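Plier un t-shirt à quatre mains

Publié le 23/08/2024 par Finlay Rankin

Depuis le mois de juin, je passe une bonne partie de mes soirées à plier du linge. Le projet s'appelle Kuvis, nous sommes deux dessus, Jean Lennox et moi, et le but est d'apprendre à un robot à deux bras à plier un vêtement posé sur un lit. Un lit, et pas une table de labo. Jean y tenait beaucoup et j'étais contre au début. Une table est plane, rigide, de hauteur connue. Un matelas s'enfonce, le drap glisse et fait des plis qui ressemblent beaucoup aux plis du vêtement. Mais les gens plient leur linge sur leur lit, alors on a pris un lit.

Nous avions commencé avec la téléopération. On pilotait les deux bras à distance avec deux manettes, en regardant un écran, et on enregistrait les trajectoires. Ça marche, mais c'est lent et très fatigant. Je n'ai jamais réussi à plier une manche en moins de deux minutes avec ce système. On ne sent rien dans les doigts, on ne sait pas si on tient une épaisseur de tissu ou deux, et on finit par faire des gestes qu'aucun humain ne ferait. Le robot apprenait très bien mes hésitations. Il s'arrêtait au-dessus du col exactement comme moi, le temps de réfléchir.

On est donc passés aux pinces tenues à la main. Une dans chaque main, deux doigts chacune, une gâchette pour fermer, une caméra qui regarde vers les doigts. On fait la tâche soi-même, debout à côté du lit, et le logiciel (nous utilisons Didero, dans une version bricolée par Jean) reconstruit le mouvement des pinces à partir de la vidéo. Le bras n'est même pas dans la pièce pendant ce temps-là.
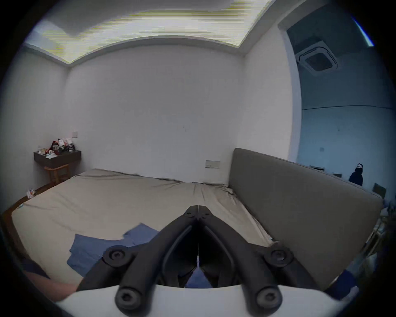

La première semaine, j'ai tout fait trop vite. Quand on a une pince dans chaque main, on retrouve assez rapidement ses habitudes, et mes habitudes ne valent rien pour un robot. Je secoue le tissu, je lance une manche, je rattrape un coin au vol. Sur la vidéo c'est flou, le suivi décroche, et il faut jeter la démonstration. Sur les 900 enregistrements faits au total, nous en avons gardé 553. Presque toutes les pertes viennent de là, et c'est surtout moi.

Jean est plus patient. Il pose la pince, il ferme, il attend un peu, il soulève. Ses démonstrations durent plus longtemps que les miennes mais elles passent presque toutes au tri. J'ai fini par copier sa façon de faire, en me forçant à marquer un arrêt à chaque fermeture des doigts.

Les doigts se referment bien sur un pli qui dépasse, beaucoup moins bien sur un tissu à plat. Il faut d'abord pousser un peu vers l'avant pour faire une petite bosse, puis pincer la bosse. Avec la main on fait ça sans y penser. Avec la pince, il m'a fallu plusieurs soirs avant que ça devienne régulier, et encore, il m'arrive de prendre le drap avec. Quand ça arrive, on garde l'essai si on s'en rend compte et qu'on relâche proprement. Le robot prendra le drap lui aussi un jour ou l'autre, autant qu'il ait vu comment on s'en sort.

Autre détail qui nous a coûté du temps : l'état de départ. Si on pose toujours le vêtement bien étalé au même endroit, le modèle apprend l'endroit. Nous l'avons vérifié malgré nous avec les 300 premières démonstrations, toutes commencées de la même façon. Le bras allait pincer l'emplacement habituel de la manche, que la manche y soit ou pas. Maintenant on lâche le vêtement en tas, on le tire un peu d'un côté, on change de côté du lit. On ne retend pas le drap entre deux essais. Au début je le faisais par réflexe et Jean me reprenait à chaque fois.

Pour le travail à deux pinces, nous avons fixé une règle simple : l'une tient, l'autre bouge. Les deux peuvent bouger ensemble seulement pour rabattre le vêtement en deux. Ça paraît rigide mais les trajectoires sont bien plus faciles à apprendre, et on évite que les deux bras tirent chacun de leur côté sur le robot réel. Nous avons déjà déchiré une chemise comme ça, en téléopération. Une vieille, mais quand même. 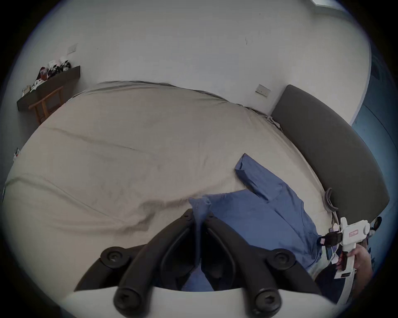
Ce que ça donne sur le robot

Le bras que nous utilisons est monté sur un châssis Varnar, avec les mêmes doigts que sur les pinces à main. C'est le point sur lequel je n'aurais pas voulu transiger. Si les doigts diffèrent, même de peu, les prises apprises à la main tombent à côté. Nous avions essayé au printemps avec les doigts d'origine, plus courts, et il a fallu tout reprendre.

Le modèle entraîné sur les démonstrations à la main plie une manche correctement dans la plupart des cas. Les deux manches à la suite, c'est plus variable. Le pliage complet, je ne donne pas de pourcentage, parce que nous n'avons pas encore décidé ce qu'est un vêtement plié. Jean accepte un rectangle approximatif. Moi, si une manche dépasse, je compte un échec. Il faudra trancher avant de publier quoi que ce soit.

Les échecs se ressemblent. Le plus souvent, le bras ferme un peu trop haut et ne prend rien, puis continue son mouvement comme si de rien n'était, en transportant du vide jusqu'à l'autre bout du lit. C'est assez triste à regarder. J'ai donc ajouté des démonstrations de rattrapage : je rate volontairement la prise, je reviens, je reprends. Il en faudrait davantage. C'est un travail ingrat, on se trompe en faisant exprès de se tromper, et certaines de mes fausses erreurs sont de vraies erreurs.

Côté données, le jeu complet, avec celles de la téléopération que nous avons conservées à part, compte 811 séquences. Le tri se fait encore à l'œil, le soir même si possible. Au-delà d'un jour ou deux je ne me souviens plus de ce que j'essayais de faire et je garde n'importe quoi.

Pour la suite, nous voulons passer au pantalon. Les jambes sont longues, une seule pince ne suffit pas à les rabattre, et la règle « l'une tient, l'autre bouge » ne tiendra sans doute pas. Jean a aussi commencé à regarder Innes pour remplacer le suivi actuel, qui se perd dès que la caméra ne voit plus que du tissu uni. Un drap à motifs réglerait une partie du problème, mais je préfère garder le drap uni tant qu'on peut.

J'ai mis les réglages de la gâchette et le gabarit des doigts de côté pour un prochain billet. Il me manque encore les cotes de la version de Jean, qu'il a modifiée à la lime sans rien noter.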